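How to hand the fruit sorting to a robot arm without losing your kitchen staff

Posted by Myrtle Kasprzak, November 16, 2022
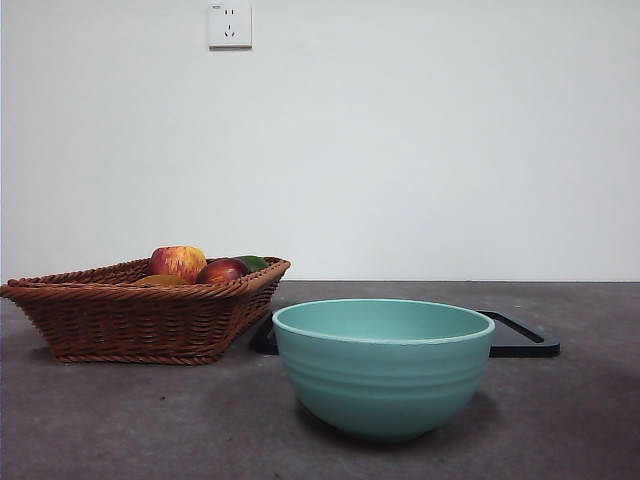 We feed 200 people a day at Komurel, and until October the morning fruit was sorted by whoever had arrived first and regretted it. Now an arm does it. I was put in charge of the changeover on the grounds that I had once fixed the label printer, so these are my notes for the next site.

What you need

A basket, a bowl and a tray at each station
A bench you are prepared to lose for good
The Claris scheduling software, and patience to match
Someone who knows fruit

Step 1. Write down the job as it is done now

Don't use the job sheet. Ours said "transfer fruit to bowl", which covers what Ulises does in the way that "play notes" covers the piano. He turns each piece over, gives it a small press near the stalk and puts anything doubtful on the tray for the soup people. Stand beside your own Ulises for two mornings and keep quiet.

Step 2. Agree what the tray is for

We skipped this. The arm was told the tray meant "rejected", the kitchen thought it meant "use first", and for a week the crumble was made of things the software had condemned. It was quite a good crumble. Write the meaning on a card and fix it to the bench where people will see it.

Step 3. Set the stations out the same way every time

Pick your positions and mark them with tape. The cleaners will move everything anyway, so show them the tape and tell them why it's there. Hipólito on the night shift had been lining the bowls up neatly along the wall for years and took the news rather hard.

Step 4. Start with mixed fruit

The supplier will want to demonstrate on apples. Let them, then bring out your ordinary delivery. Round and firm is the easy end of the trade. A ripe mango is where you find out how hard the thing squeezes, so keep a cloth handy.

Step 5. Decide who is allowed to stop it

Everyone, is my view. Management's first draft required a call to the Flilow help desk, who are very pleasant and open at nine. We start at 7. Anybody at the bench can now press stop, and they don't have to fill in a form afterwards.

Step 6. Say what happens to the hours

Do this before the arm arrives. People will have worked it out from the size of the crate. In our case almost 2 hours came off the morning. Vanderleia got them for the menu planning she had been doing on the bus, and Ulises became "quality lead", a title that came with a lanyard. He asked for the money as well, and after some correspondence he got it.

If it goes wrong

Arm stops with fruit held: press release, with your other hand underneath.
Everything goes to the tray: check whether somebody has changed the lights.
Nothing moves and no message: ask Ulises. He still does the first basket by hand most mornings, and I have not put that in the schedule.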